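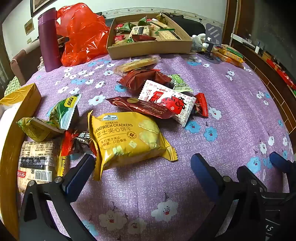
Krešimir Hodžić would like the snack table to stay out through the afternoon next time, and he was one of several people who told the Dulluren Residents' Center as much when its August social hour ended. Most of the crackers he wanted to try had been taken by the time he arrived from work, he added, and a second round at 4 p.m. would suit those on later shifts.

The center has agreed to the request. Beginning with the next social hour, individually wrapped snacks will be set out twice, at 1 p.m. and again at 4 p.m., in the ground floor lounge on Hovach Street. Admission remains free for residents and their guests.

The selection at the round table included cheese sandwich crackers, wrapped biscuits, candy and Oishi snacks, several of them in packaging printed in Chinese. Attendance over the course of the day was 136, according to the center's sign-in sheets.

Cúc La, who coordinates the program, said the center will continue to offer only items that are sealed in single portions. Guests may take unopened packets home. Homemade dishes are welcome at the winter potluck but cannot be accepted at the social hour.

Residents with food allergies are asked to read the label on each packet before opening it. Where a label is not in English, staff at the front desk can help with a translation on request. Guests who remain unsure about an ingredient should choose another item.

The program has an annual budget of $800, of which $467 has been spent to date. Suggestions for snacks may be left at the front desk or by telephone at extension 2132. Requests received before the end of the month will be considered for the next order.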